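3.2 How we sorted the motors

I'll admit that our sorting rules started out as a scribble on my notepad! Theophilus Aidoo and I had 211 small parts to get through at Plosley, and we kept changing our minds about where things should go.

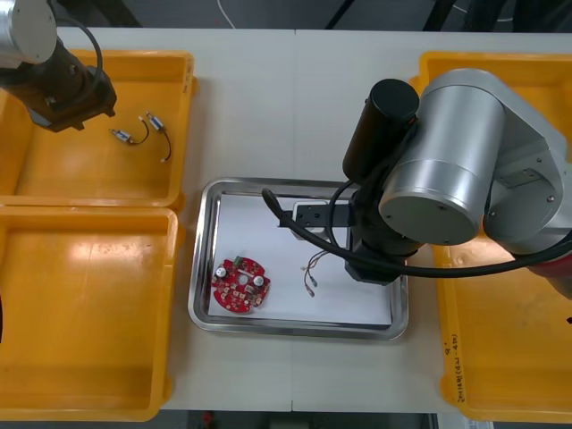

Figure 4. Bins and steel tray on the sorting table.

What I cared about most was the wires (they tangle if you so much as look at them). Piling motors deep was a disaster in July, so we moved to shallow bins. With just two motors in the upper left yellow bin, lying apart, each black lead is easy to follow, and that's the spacing we stuck with for the other 25 batches.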